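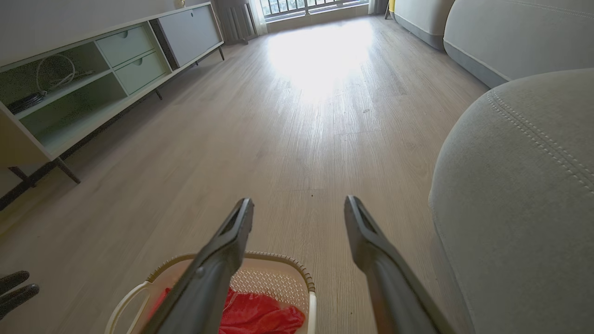 *Fig. 1 – Os dois dedos da garra sobre o cesto da roupa, com um pano vermelho lá dentro. Sala de estar, vista a partir do pulso do robô.*

# Aula 4 – Quem arruma quando a máquina arruma?

Apontamentos de apoio, 15 de novembro de 2020. Ler antes o texto de Yamila Villalba sobre limpeza ao domicílio (está na pasta da disciplina; bastam as duas primeiras secções).

## 1. O local de trabalho é a casa de outra pessoa

Nas aulas anteriores falámos de armazéns e linhas de montagem, sítios desenhados para que o trabalho se repita. O serviço doméstico é outra coisa. A sala da Fig. 1 tem um sofá grande de um lado, um móvel baixo do outro, cabos enrolados numa prateleira aberta e sol a bater no chão ao fundo. Para quem limpa casas, é uma sala fácil. Para quem programa uma garra, cada um destes elementos é uma decisão: o que é roupa, o que é para deixar quieto, onde acaba o móvel.

O pano amarrotado merece atenção. Um objeto rígido tem a mesma forma antes e depois de ser agarrado, e um tecido não. Quando um fornecedor diz que o seu sistema «trata da roupa», perguntem sempre que parte: apanhar, separar, lavar, dobrar, guardar? Quase nunca são todas.

## 2. O caso Tusance

A Tusance presta serviços de limpeza e arrumação ao domicílio. Em março começou um projeto-piloto com robôs da Trekov em 20 casas, acompanhado por 25 trabalhadoras. O relatório interno fala em 694 tarefas «concluídas de forma autónoma».

O número impressiona até se ler a definição. Uma tarefa conta como autónoma se ninguém tocar no robô entre o início e o fim. Ficam de fora:

- a preparação da divisão (afastar cadeiras, apanhar brinquedos, pôr o cesto no sítio certo);
- a correção do que ficou mal feito, se for feita depois de o robô parar;
- o tempo de espera junto da máquina, que a empresa classifica como «supervisão leve».

Somem-se estas três rubricas e a pergunta passa a ser quanto trabalho desapareceu e quanto mudou de nome. O relatório não permite responder. Não há medição do tempo por visita antes do piloto – falha grave, e bastante comum neste género de estudo.

## 3. O que mudou para as pessoas

Villalba entrevistou parte da equipa. Três queixas repetem-se, com pesos diferentes:

**Ritmo.** Antes, a trabalhadora escolhia a ordem das divisões. Agora começa por onde o robô precisa, e o resto encaixa-se à volta.

**Responsabilidade.** Se a máquina puxa um cabo ou risca uma gaveta, é ela quem está na casa e quem ouve o cliente. O contrato com a Trekov não diz nada sobre isto.

**Categoria profissional.** Várias aprenderam a reiniciar o sistema e a identificar erros de preensão. Continuam pagas como auxiliares de limpeza.

Há também quem goste. Algumas dizem que se baixam menos vezes, e convém levar isso a sério: as costas são um assunto central nesta profissão. Falta saber se o alívio se mantém quando aumentar o número de casas por dia, hipótese que a direção já admitiu.

## 4. Para discutir na próxima aula

1. Reescrevam a definição de «tarefa autónoma» da Tusance de modo a incluir a preparação da divisão.
2. Que dados pediriam à Trekov, e quais pediriam às trabalhadoras?
3. Comparem com o caso Prasel (aula 2), em que a função de supervisão foi reconhecida na tabela salarial.

Entrega por escrito, uma página no máximo. O anexo com as entrevistas não sai da pasta da disciplina.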